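Consumer Behavior 2: Handout 7
Kitchens, resale value, and the numbers people repeat
Notes by Nisreen Masri, revised 4 February 2023

Read before class. Bring one claim about home improvement that you have heard stated as fact.

1. Where the claim comes from

Everyone has heard that a new kitchen "pays for itself." Ask where the figure behind it comes from and you usually land on a trade magazine quoting a survey of agents, who were asked what they thought a remodel was worth. Opinion goes in, a percentage comes out, and by the third retelling the word "survey" has dropped off. I don't say the figure is wrong. I say we have no good way of knowing from that kind of source.

2. The Clomwood listings

Our class data set is the Clomwood file, 900 home sales with the listing text attached. Homes whose listing mentions an updated kitchen sold for more. Before you write that down as an effect, consider who updates a kitchen. Owners with money do, and they also fix the roof, live on the quieter streets, and hire the better photographer. Kwabena Wumbei's reanalysis matched homes by street and floor area, and nearly all of the gap went away. His matching has its own trouble (small groups, old floor plans), so don't treat it as the last word either.

Note also that "updated" is the seller's word. Two listings in the file use it for kitchens where, going by the permit records, no work was ever approved. Paint needs no permit, of course.

3. Color

The Kadow paint study is the one students like to cite. It claims that buyers make lower offers on homes with strongly colored cabinets. Look at the method. People were shown pictures on a screen and asked to name a price. They had no money at stake and no other rooms to look at. Stated price and paid price are different things – see Handout 3 – and the study slides from one to the other in its summary.

It also tests one shade of each color. A deep brick red and a bright cherry red may get very different reactions, and doors with a recessed panel may carry a dark color better than flat ones. The study can't tell us.

4. For discussion

Write half a page on each. Come ready to defend it.

– Suppose Zurneo, a staging firm, reports that its clients sell faster. What would you need to know about homes it turned down?

– Would you expect a buyer to discount for red uppers over a dark marble counter, or simply plan to repaint? How would either one show up in the price? 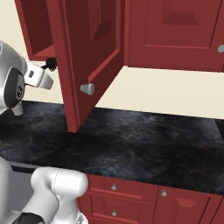

– The Văn paper finds no effect of kitchen age on price. Is a null result with wide error bars evidence of anything? Be careful here – last August half the class said yes and couldn't say why.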